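Writing > Household > Textiles

Fold It and Leave It on the Bed

Wilmer Ccori
Sun 19 January

The standard advice on quilt covers is to store them flat, in a closet, inside one of their own pillowcases. I followed it for 11 years and now think it is wrong for any cover that is used more than once a month.

The argument for the closet is protection from dust and light. Both are real. A cotton cover left by a south window will fade along the exposed fold, and I have one that did. But fading takes a long time, and the damage I see most often comes from compression. A cover pushed onto a full shelf takes a hard crease at every fold. If the fabric has a raised pattern, the crease flattens it, and ironing flattens it further. Steam recovers part of the relief. It does not recover all of it.

The second problem is thickness. Most folding instructions assume a single flat sheet. A quilted or padded piece behaves differently, as the outer layer has to travel farther around each bend than the inner one. Fold it in thirds, then thirds again, and the inner layers bunch. I fold in half lengthwise, in half again, and then in thirds across, and I stop there. The result is a thick block, too deep for my shelves, which are spaced for sweaters.

So the block stays on the bed, in the middle or a little toward the wall, with nothing on top of it. It gets unfolded every 10 days at most, and I change the fold lines when I remember.

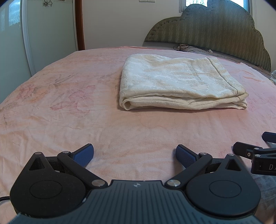 Folded cream-white piece on the pink flowered blanket, rolled edges to the front.

The rolled edge matters. Where several layers meet, the bend should be a curve with some air in it. If it can be pressed to a sharp line with one hand, the fold is too tight for a padded fabric.

Two objections. One is that a stack on the bed looks unfinished. I accept that, and I would still choose it over an hour with a steamer. The other is that the bed has to be cleared every night. This is true and takes a few seconds; the stack goes to a chair and comes back in the morning.

I would keep the closet for off-season bedding, washed and fully dry, at the top of the pile. Everything in rotation can stay out until April, when the heavy covers go away and the question lapses.

Recent
Water Temperature and Printed Blankets
Shelf Spacing for Things That Are Not Sweaters
The Skutska Drying Rack After One Winter
Against the Fitted Sheet Fold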